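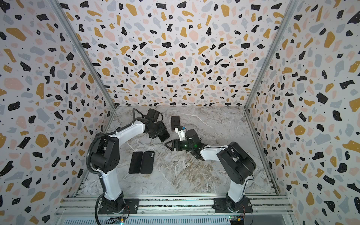

Terrazzo print on the walls, marble pattern on the floor.

Tiltance wallpaper hanging kit, reviewed by Taras Hnatiuk

I bought the Tiltance kit in July to paper a hallway and a small bathroom. Up to then I had used a plastic squeegee, a box cutter and whatever ruler was in the drawer. The kit comes in a canvas roll and has a smoother, a seam roller, a trimming knife with spare blades, a plumb line, a brush and a 700 mm steel straightedge. Celport sells it online. I got mine over the counter at a paint store on Medutbridge and paid full price.

The smoother is the piece I used most. It has a felt edge on one side and a bare plastic edge on the other. The felt side is good on matte paper and left no shine on it. The bare side is stiffer and pushes air out faster, but I would keep it off anything with a soft surface. The handle is thick enough to hold for an afternoon. Near the end of the bathroom the felt started to lift at one corner, and I pressed it back down with contact cement. It has held so far.

The knife is less good. It takes snap-off blades and the blade locks with a small wheel. With paste on my fingers I could not turn the wheel, and twice the blade slid back into the handle while I was trimming along the baseboard. The blades themselves are sharp and I went through most of them. Snap early and snap often, especially with pasted paper, which tears as soon as the edge goes dull. I now use my old Song knife for the trimming and keep the Tiltance blades in it. They fit.

The straightedge is well made. One long side is beveled, the other is square, and there is a strip of rubber underneath that stops it sliding. It is long enough to cut across a standard drop in one go. The markings are in millimeters on one side only, so if you work in inches you will be using your own tape. I'd have liked a hole at one end to hang it up.
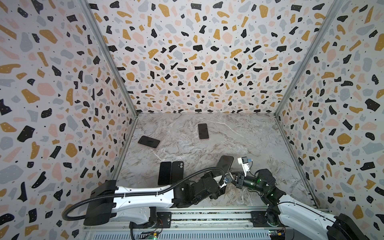 The seam roller is narrow and hard, and it needs a light hand. Press too much and you squeeze paste out of the joint and leave a shiny track down the paper. I did this on the first two seams in the hallway and had to sponge them down. After that I waited ten minutes before rolling and it went fine. How much your seams matter depends on the paper, too. My hallway paper has a thin vertical stripe, and any drift shows from the front door. A scattered print is easier to live with. In the terrazzo walls shown here, the black, mustard and pale pink chips on white are irregular and have small dots between them, so there are no long straight lines to keep plumb. You still have to match the repeat, but I would choose something like that for a first job, and I would roll it the same way.

The plumb line is a brass weight on a cord, and it works as well as any other. The cord is braided and does not spin much. A cheap laser level is quicker if you already own one. In the bathroom I used the plumb line only for the first drop and then again after the corner, where you should always start from a fresh line.

I did not get on with the brush. The bristles are too soft to work into the corners, and it shed hairs into the paste for most of the first roll. A decent paste brush costs very little and I would buy one along with the kit.

Cleaning up is easy. Everything except the brush wipes down with warm water. The canvas roll stains, and its ties are too short once the straightedge is in there.

The instructions are a single folded sheet. They cover flat walls and outside corners well enough. There is nothing on window returns, and the part on ceilings is one sentence.

I would buy the smoother, the roller and the straightedge again. If Celport sold those three as a set I would tell you to get that and pick your own knife and brush. As it stands the full kit is worth having if you are papering more than one room and own none of these tools already. For a single accent wall, the smoother alone will do.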